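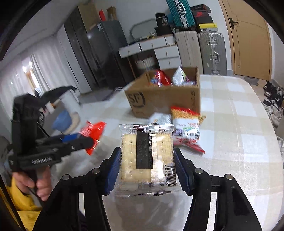

*Snacks above a table: clear-wrapped crackers, barcode on the lower right of the pack.*

# Break Room and Pantry Walk-Through, July

**Site:** Hullwood, upper floor
**Checked by:** Bok-nam Jang
**Started:** 8:15 a.m., before the coffee rush

What a good month! The sink area looks better than I have ever seen it, and the new shelving is a joy to work with. Marks are OK, FIX or WATCH. Comments are mine, so come and argue with me if you disagree.

## Dry food and snacks

- [x] **Packets sealed top and bottom** — OK. I love single packs for this room. They stack well, they keep the ants away, and you can check a whole bin without opening anything.
- [x] **Labels and barcodes on the packs** — OK. Please leave single packs in their own wrappers. If you tip loose crackers into a jar, the ingredient list goes in the trash with the wrapper, and a couple of us really need that list.
- [ ] **Older stock at the front** — FIX. The tea was perfect, the oatmeal was backward. New boxes go behind, every time.
- [x] **Nothing stored on the floor** — OK. First time since the shelves came in. Thank you!
- [ ] **Allergen sheet on the cabinet door** — WATCH. It's there and it's current, but the tape is giving up. I'll bring a plastic sleeve.

## Fridge and freezer

- [x] **Fridge at 40°F or below** — OK. Read 37 on the middle shelf with the door closed overnight.
- [x] **Freezer at 0°F or below** — OK.
- [ ] **Names and dates on personal food** — FIX. 2 containers with neither. Both went out at noon, as the sign on the door says they will. The marker is on a string now, so there's no hunting for it.
- [x] **Door seals clean** — OK. Someone got right into the folds with a brush. Whoever you are, wonderful work.

## Sink and water

- [x] **Hot water, soap and paper towels** — OK on all of it.
- [ ] **Wateck filter** — WATCH. The cartridge log stands at 410 gallons. It still runs clear and tastes great, but I'd like the spare in the cabinet before we need it.
- [x] **Drain running freely** — OK. Coffee grounds are going in the compost pail and you can tell!

## Electrical and heat

- [x] **Cords clear of the sink** — OK.
- [ ] **Toaster crumb tray** — FIX. Full again. Emptied it during the walk, and it took less time than making toast.
- [x] **Microwave door and latch** — OK. Closes with a proper click.
- [ ] **Kettle base** — WATCH. Slight wobble on the left side. Mfinanga has a matching base in the parts room and offered to swap it over.

## Exits and first aid

- [x] **Path to the back door clear** — OK. The Comik boxes are gone, hooray.
- [x] **Extinguisher gauge in the green, tag signed** — OK.
- [ ] **First aid kit** — FIX. Low on the small bandages. A box of 100 is on the supply order with the burn gel.

## To do before the next walk

1. Turn the oatmeal shelf around — Bok-nam
2. Swap the kettle base — Mfinanga
3. Order the spare filter cartridge — still needs a name
4. Sleeve for the allergen sheet — Bok-nam

Finished at 9:05 a.m. Copy on the clipboard by the door, pen attached.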